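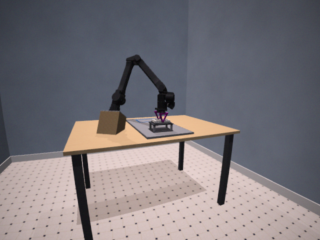 Tan cardboard box on a wooden tabletop. Computer rendering.

FOR IMMEDIATE RELEASE

CADMONT RELEASES SKALTIK SINGLE-WALL BOARD FOR HUMID STORAGE

Revised starch adhesive and heavier inner liner; first orders ship from the Flistville plant

FLISTVILLE, April 12, 2023 - Cadmont, a maker of corrugated board and shipping boxes, has released Skaltik, a single-wall C-flute board intended for boxes that are stored or moved in humid air. The board is made on the existing corrugator at the Flistville plant and is sold as flat sheet, as die-cut blanks and as finished regular slotted boxes. Trial production ended in March. Standard orders are now open to all account holders.

Background

Corrugated board takes up water from the air. As the moisture content of the paper rises, the flutes lose stiffness and the box loses stacking strength. A box that passes a compression test in a conditioned laboratory may carry a much smaller load after a week in an unheated warehouse. The usual answers are to specify double-wall board, to add a wax or film coating, or to lower the height of the stack. Double-wall board takes more room in storage before use. Wax and film coatings make the board harder to repulp, and some mills refuse it. Lower stacks use more floor.

Skaltik is meant for loads between these cases, where standard single-wall board is marginal and double-wall board is more than the load requires. It contains no wax and no plastic film. The change from Cadmont's standard single-wall grade is limited to the adhesive, the inner liner and the sizing of the medium.

Construction

The outer liner is unbleached kraft, the same paper used on the standard grade, so existing print plates and ink settings can be kept. The inner liner is also kraft, one weight step heavier than the outer. The medium is semi-chemical fluting, internally sized to slow the uptake of water. The adhesive is a modified corn starch with a crosslinking resin, applied at both the single facer and the double backer.

The resin dose is held low enough that the bond releases in a standard pulper. Customers who send trim and used boxes to a paper recycler should not need to separate Skaltik from other corrugated board. Acceptance is decided by the receiving mill, and Cadmont will send sample sheets to any mill that wishes to run its own repulping test.

Flute profile, board caliper and scoring allowances match the standard single-wall grade. Box drawings now on file at Flistville can be run in Skaltik without new tooling. Internal dimensions do not change by any amount that would affect the packed product.

Test program

The trial program compared finished boxes in the new board with the same box styles in the standard grade. A total of 1,256 boxes was tested for top-to-bottom compression. All were regular slotted boxes with glued manufacturer's joints, taken from normal production runs and not selected by hand. They were conditioned flat, then set up, sealed and tested empty. Boxes from both grades were taken from the same shifts where the run schedule allowed it.

Conditioning was carried out at two settings, one at the standard laboratory atmosphere and one in a humid chamber. Conditioning in the humid chamber lasted 7 days. Boxes were tested within minutes of removal, because board begins to dry at once in ordinary room air and the reading drifts upward.

In the standard atmosphere, the two grades performed alike within the normal spread of the method. In the humid chamber, mean compression strength was 35 percent higher for Skaltik than for the standard grade. Spread between single boxes was similar in both grades. The difference was larger in tall boxes than in shallow ones, and was smallest in boxes with hand holes cut in the end panels, where failure tends to start at the cutout in any board.

Edge crush, flat crush and pin adhesion were measured on board samples from each run. Pin adhesion after soaking was used as the release check for the adhesive. Runs that fell below the internal limit were traced to low double backer temperature after a stop, and the restart procedure was changed. Board made in the first minutes after a restart is now diverted to general stock and is not sold as Skaltik.

Creep under constant load was not part of the completed program. Those tests are still running and results will be added to the data sheet. Until then, customers planning long storage at full stack height should apply the same safety factor they now use for standard single-wall board.

Field trial

Echeverría, a packer of dried beans, rice and lentils, used boxes in the new board over the trial period. Retail bags were packed by hand, sealed with water-activated tape and stacked on wooden pallets in column pattern. The pallets were held in an unheated building with open dock doors during working hours. Pallet height was unchanged from Echeverría's normal practice.

Of the pallets in the trial, 995 were inspected on arrival at the receiving warehouse. The inspection recorded lean, bulged side panels, crushed corners and open seams. Crushed corners in the bottom layer were recorded less often than on the packer's earlier shipments in the standard grade. Damage from fork tines was recorded separately and was not reduced, as would be expected. Board grade has little effect on puncture by a fork.

Echeverría reported one handling problem. Scores on early boxes were stiff, and some flaps sprang back before the tape had set. Flistville increased the score depth on the flap lines, and later deliveries folded without complaint. The deeper score is now part of the standard setup for Skaltik boxes with short flaps.

Use and limits

Skaltik is a humidity-tolerant board. It is not waterproof and is not rated for direct rain, standing water, ice packing or hydrocooled produce. Boxes for those uses should still be ordered in coated board. The new grade is also not a substitute for double-wall board where puncture resistance is the main concern, since the caliper is that of single-wall.

The board is suitable for dry goods in inner bags, hardware, bottled products with dividers, printed matter and textiles. Direct contact with unwrapped food has not been assessed and is not recommended.

Storage of flat boxes should follow ordinary practice. Bundles should be kept off the floor, away from outside walls and wrapped until needed. Board stored very dry may crack on the outer liner when folded, and this applies to Skaltik as it does to any kraft-lined board. Bundles brought in from a cold trailer should be left wrapped until they reach room temperature.

Closing and sealing

Water-activated paper tape, acrylic pressure-sensitive tape and hot-melt glue have been tried on the outer liner. All three gave fiber tear when applied to clean, dry board. Cold glue takes slightly longer to set on the inner liner because of the sized medium behind it. Lines running cold glue may need more compression time on the flaps. Staples and stitching wire may be used at the manufacturer's joint on request.

Printing

The outer liner accepts water-based flexographic ink in up to three colors. Solid areas over a full panel are not advised, as heavy impression crushes the flutes and gives back part of the strength the grade is meant to keep. Line work, text and bar codes print as on the standard grade. Bar codes should run with the bars parallel to the flutes.

Availability and ordering

Skaltik is made to order at Flistville. Sheets and finished boxes can be combined on one truck. Minimum run sizes are the same as for the standard single-wall grade, and lead time is at present one week longer, as runs are grouped to limit adhesive changes on the corrugator. The extra week is expected to be dropped when a second starch tank is in service.

Customers may convert open orders to Skaltik if the board has not yet been scheduled. The request should quote the order number, the box drawing number, the storage conditions and the planned stack height. Orders without storage conditions will be held until the form is complete.

Sample packs contain flat sheets, one set of set-up boxes and the current data sheet. They are sent without charge to account holders and may be requested through the Cadmont sales office in Flistville.

About Cadmont

Cadmont makes corrugated sheet, regular slotted boxes, die-cut trays and partitions at its plant in Flistville. It supplies food packers, hardware distributors and printers. The plant runs one corrugator and a converting floor with flexographic printing, rotary die cutting and folder-gluer lines.

Contact: Cadmont Sales Office, Flistville

###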